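Kamala Rai sold lids. She sold the boxes too, but the lids were what people wrote to her about, because a box lasts for years and a lid goes missing in a week. The shop was called Skunby and it existed on a website she had paid a man to build, and on the ground floor of a former shoe repairer's in Mansilla Road, where the stock was.

In July the man who had built the website stopped answering his emails. Two weeks after that the basket stopped working. Customers could look at everything and put what they liked in it, and when they pressed the button to pay, the page went white.

She found Efthymia Athanasiadis through the woman at the dry cleaner's. Efthymia came at half past nine with a laptop and a flask and asked where she could sit.

"There's the packing table," Kamala said. "Push things up."

Efthymia pushed things up.

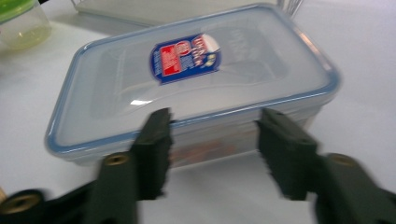 *Clear box, pale blue rim.*

"Who hosts it?" Efthymia said.

"I don't know what that means."

"Who do you pay every month?"

Kamala got the folder. She paid Hakholm for the broadband and Mileo for something she had always thought was the card machine. Efthymia read the Mileo bill twice and turned it over to see if there was anything on the back.

"This is the shop," she said. "This is the whole shop. The card machine's extra. Have you got a password?"

"Graham had it."

"Is it in your name or his?"

Kamala didn't know that either. She made tea while Efthymia rang Mileo and waited. The music came out of the phone on the table, a piano going up and down, and every minute or so a voice said the call mattered. A parcel driver knocked and Kamala told him there was nothing to collect. He had been told the same thing the day before. He looked past her at the shelves and said she wanted to get that sorted.

When the music stopped Efthymia spoke for a long time in a level voice. She gave the number of the bill, the name of the street and the last four digits of Kamala's card. Then she held the phone out.

"They want to hear you say you're you."

"I'm Kamala Rai," said Kamala.

They asked for the name of her first pet. She said she hadn't had one. There was a pause, and they asked her to try again, and she said she could hardly have had one since. Efthymia wrote on the back of an envelope: *did Graham have a dog?*

He had. It used to come with him and lie under the table. Kamala shut her eyes.

"Biscuit," she said.

The line clicked and the person at Mileo said thank you, they would send a link.

Inside, the shop was a mess. Efthymia said so without any particular feeling. Graham had set up a separate product for every lid in every colour for every size of box, and when one sold out he hadn't taken it down, he had made a copy and hidden the old one. There were 3097 products. Kamala looked along the shelves.

"I've got 100," she said. "If that."

"Your plan lets you have 3000. It went over, so it's stopped the checkout. It'll have sent a warning."

"I didn't get a warning."

"He will have."

Kamala sat down on the step stool. She had lain awake over it. She had thought it was a thief, or a virus, or something to do with the tax.

"So do we pay for the bigger one?"

"You can. It's a lot more a month. Or we delete what you don't sell."

They started at the top of the list. Efthymia read each one out and Kamala said yes or no, and if she wasn't sure she got up and looked. By eleven she had stopped getting up. Small with green lid, yes. Small with green lid, copy. No. Small with green lid, copy of copy. No. The flask was finished and Kamala went across the road for rolls, and when she came back Efthymia had worked out how to take the copies away twenty at a time.

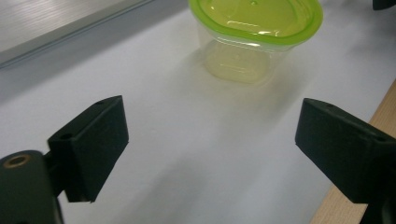
*Small, green lid.*

At ten past two the number at the top of the screen dropped under the limit. Efthymia opened the shop on her own phone, put a lid in the basket and pressed the button. The page thought about it. Then it asked for her address.

"Buy it," Kamala said.

"I don't need one."

"Buy it anyway. I'll give you the money."

Efthymia typed in her address and paid. The old laptop on the windowsill, which Kamala used for orders and which had been silent since the trouble began, made its noise like a spoon on a glass. Kamala went and read what it said. It said one order, and it gave the name and the street in full, as though Efthymia were somewhere else.

She took the lid from the shelf, wrapped it and printed a label. She stuck the label on straight.

"I'm sitting here," Efthymia said.

"He's coming back at four," said Kamala. "I want something to give him."

She put the parcel by the door. Efthymia went back to the list, where there were still a great many to do, and read out the next one.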